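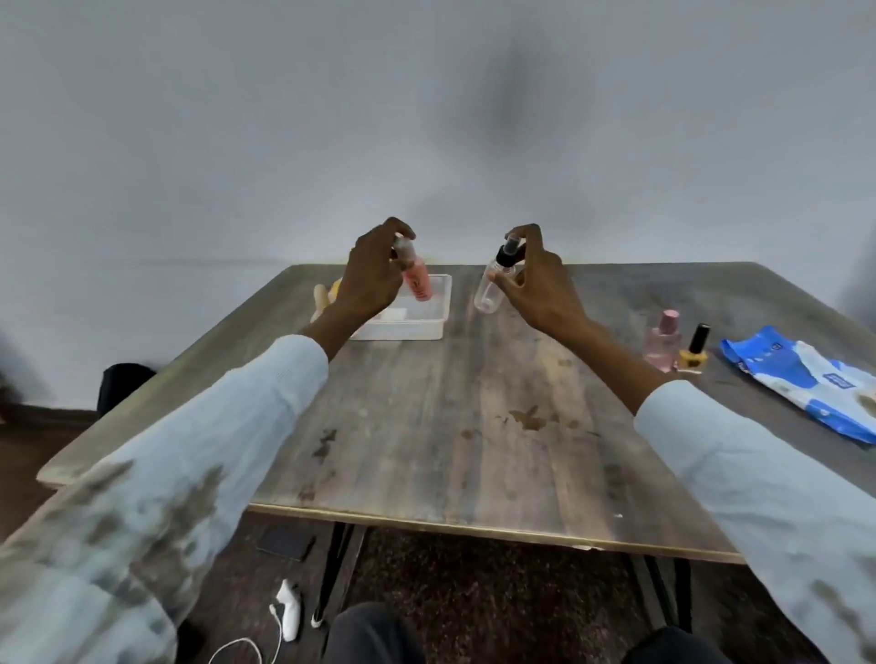 **How long does a listing stay active in Flunovari before it has to be renewed?**
A listing stays active for the term set in the listing agreement. When the term ends, the listing moves to Expired and is hidden from buyers.

## 4.3 Entering a new home listing

Use this procedure for houses and condos offered for sale. For rentals, see section 5.

1. Sign in and select **Listings > New**.
2. Enter the street address. Select the matching parcel from the list. If no parcel matches, select **Manual entry** and type the parcel number from the tax record.
3. Enter the living area in square feet, numbers only. Type 1461 and the field displays 1,461.
4. Under **Area source**, select Tax record, Appraisal, or Owner.
5. Enter the asking price and the listing term.
6. Under **Possession**, select At closing, After closing, or Tenant in place. After closing opens a second field for the number of days.
7. Complete the room table. Each room needs a level and a floor covering.
8. Type the public remarks. Do not enter gate codes, lockbox codes, or phone numbers in this field.
9. Upload photos. The limit is 20 per listing. The first photo becomes the cover.
10. Select **Check**. Fields with errors are marked in red.
11. Select **Publish**.

> **Note:** Finished basements are entered on the Lower Level tab. They are not included in the living area.

> **Caution:** Changing the parcel after publishing resets the showing calendar. Booked showings are deleted and cannot be restored.

### 4.3.1 Sending the listing to partner sites

Listings published before 17:00 are sent to Prakthorpe and Vimlow the same evening. Later listings go out the next evening. To hold a listing back from one site, clear its check box under **Sharing** before step 11.

If a listing is rejected, the reason appears under **Sharing > Log**. Correct the field and select **Resend**.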